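Meet the Robot That Pushes Blocks

Have you ever tidied your room by shoving everything into one corner with your foot? Then you already know a bit about how the robot at Seddale works!

I went to the open day there in February with my notebook and a very squashed sandwich. Seddale is a workshop where people teach robots to do jobs, and once a year they open the doors so kids can come in and ask questions (grown-ups too, if they behave). I signed up for the block-pushing demonstration, which was run by an engineer named Touran Ghorbani.

The first thing I noticed was that this robot has no fingers. Its arm just ends in a plain black stick. I asked Touran how it was going to pick anything up, and she said it wasn't going to. It pushes. "Try moving a cup across a table with one pencil," she told us. "Then try to make it go in a straight line."

So we all tried, with up to 8 kids at the table at once, and wow, it's hard! If you push right in the middle, the cup slides away from you. Push a little to one side and it spins off somewhere silly. A robot has the same trouble, and some shapes are trickier than others. A star has points and dents, so where you touch it matters a lot.

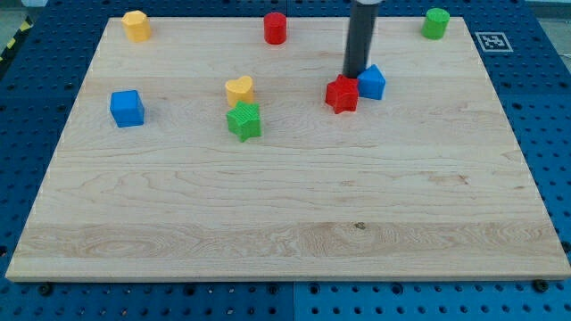

Then there's the question of how the robot knows what to do. You give it an instruction in ordinary words, like "push the red star next to the blue pentagon." A computer looks at the board through a camera, works out which block is which, and picks a direction for the stick to move. It makes a tiny push, looks again, and makes another tiny push. Look, push, look, push – it does that over and over, very fast.

Nobody wrote out a rule for every block. The robot learned by practicing from examples. People steered the arm themselves first, and the computer studied 4000 of those turns to find out what good pushing looks like. I can't think of anything I've done 4000 times, except maybe lose my pencil.

A boy named Rostam, who is seven, wanted to know if the robot gets bored. Touran said no, it doesn't feel anything at all – but the people steering it sometimes do, so they take turns and eat a lot of crackers.

If you'd like to try this at home, you need a table, a pencil and a few small things that slide, such as erasers or toy bricks. Ask a friend to call out instructions while you push with the pencil tip. No fingers allowed! My best so far is getting an eraser all the way around a mug, and I only knocked it on the floor twice.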